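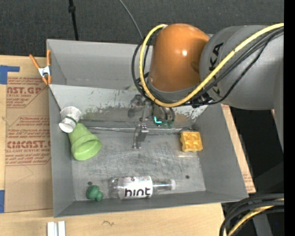
Wednesday, 2 pm

Dye bench. Second go at the walnut husk bath for the Bulthorpe wool. Efa scoured the skeins this morning, 40 g each, and left them soaking in plain tap water. Husks are the ones Ifeanyi picked up in April and dried in the shed. They'd been steeping since Monday night and the liquor was already the colour of strong tea when I strained it through the old pillowcase. Needed two passes. Lots of grit.

Alum at 18% weight of fibre for half the skeins, none for the rest. I know walnut doesn't need a mordant but I want to see if it shifts the colour on this fleece, which is greyer than the last lot.

Brought the pot up slowly. It got away from me once and went past a simmer while I was on the phone to Ornska about the late delivery of citric acid (now promised for next week, same story as before). Turned it down and don't think the wool has felted, but check the top skein when it's dry.

3.20. Pulled one mordanted and one plain. Mordanted is warmer, nearly a ginger brown. Plain is flatter and a bit dull. Efa prefers the plain. Put both back in.

4.45. Heat off, lid on, leaving everything in overnight to cool. Rinse in the morning, no vinegar this time.

Notes for next time:
Strain before the husks go to mush.
Tie the skeins in four places. Two ties isn't enough and I lost a good while untangling number three.
Smaller pot for the test pieces.

Ifeanyi, the Besine swatch card is missing its last page. If you've got it, please put it back in the drawer. Customer wants the mid brown matched and all I have to go on is the shade number, 2067.

Still to do: label the exhausted bath and keep it for the cotton offcuts.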